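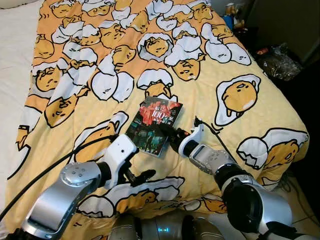

**Duvet filling keeps sliding down to one end, any ideas?**

I bought my daughter a lightweight quilted comforter in April and put it inside a plain cover because she's forever spilling juice. Now the whole thing ends up bunched at the foot of the bed by morning and she's got two layers of empty cotton over her shoulders! I've tried tucking it in. Is there a trick, or do I need a bigger one?
*Yvonne Clegg*

---

**Stuart Catterall**

Ribbon ties! Sew a short loop on each corner of the comforter and a pair of ribbons inside each corner of the cover, then knot them together (bows come undone, ask me how I know). Mine took an evening and have been through the wash 14 times with only one coming loose. Do check the sizes first though, if the cover's much bigger than the comforter then it'll wander about whatever you do.

---

**Polus**

just use safety pins

---

**Cludness**

Please not pins on a child's bed. You can get duvet clips, I paid £8 for two packs and they grip fine on thin stuff, less so on my winter one. Or skip the cover and wash the comforter itself if the label lets you?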